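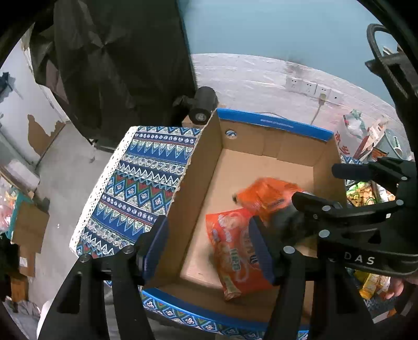 Second round of results on the packing policy, and a correction to the first.

In the March post I reported that the policy trained on 400 two-gripper demonstrations placed snack bags into a box more reliably than the single-gripper baseline. That still holds. What I got wrong was the explanation. I credited the second arm with stabilizing the box. After going back through the rollouts, I think most of the gain comes from timing.

The setup, for anyone starting with this post: demonstrations are recorded with hand-held grippers, each carrying its own camera, and the policy sees only those views plus gripper width. No overhead camera. Training code is a fork of Masar with the action chunk length set to 15. Everything else is at the defaults.

The test was simple. I kept the 400 demonstrations and shifted the right-hand stream by 5 steps relative to the left, then retrained. If the second arm were mainly there to brace the box, a shift that small should cost very little. It cost nearly all of the advantage. The shifted policy closes on a bag while the other gripper is still inside the box, the two meet over the near side, and the bag ends up standing on its edge or outside.

Soft packaging makes this worse. A bag that has been squeezed once has a different outline on the next attempt, and the wrist view changes a lot while it moves. Motion blur is heavy in those segments. I tried dropping the blurred frames (the Odard filter, default threshold) and the result was slightly worse than leaving them in. My guess is that the blurred stretches are the same ones that carry the handoff timing, so the filter removes what the policy needs.

Going to 800 demonstrations helped the unshifted policy a little and the shifted one not at all.

Two things I have not checked. All the data comes from one table with a busy patterned cloth, so I can't say how much the policy uses the cloth as a landmark. And the clock sync between the two grippers drifts over a long session - I correct it at the start of each episode, but not within one.

Next is the same shift test on the Utcombe set, which has rigid cartons only. If timing matters less there, the soft-bag explanation gets stronger. The config files and the shift script are in the repo under chornovol-shift. The README is out of date, so read the comments in the script.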